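From: Nayara Portela
Date: 27 June 2021
Subject: Re: [home-automation] Chores, again

On the Dillow thread someone wrote:

> Plitari says its arms can set and clear a tea table. Is
> anyone close to buying one for a real kitchen?

We tried 180 runs in January with two arms on a rail. Cups and trays went well. Small cakes were harder — a macaron is light and cracks if the grip is a little too tight. A cup on its side still costs us the most time. 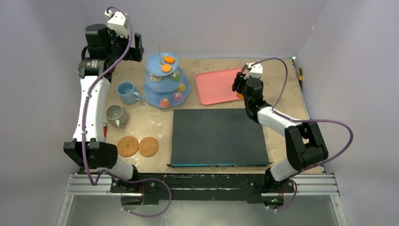

Could a machine clear up after tea in an ordinary home today? Only with a fixed table, known dishes and a person close by.

I can send the run notes to anyone who wants them.

Nayara

Recent threads
Dereo gripper pads, wear after 2,000 picks
Folding towels with one arm
Haque rail mounts, spare parts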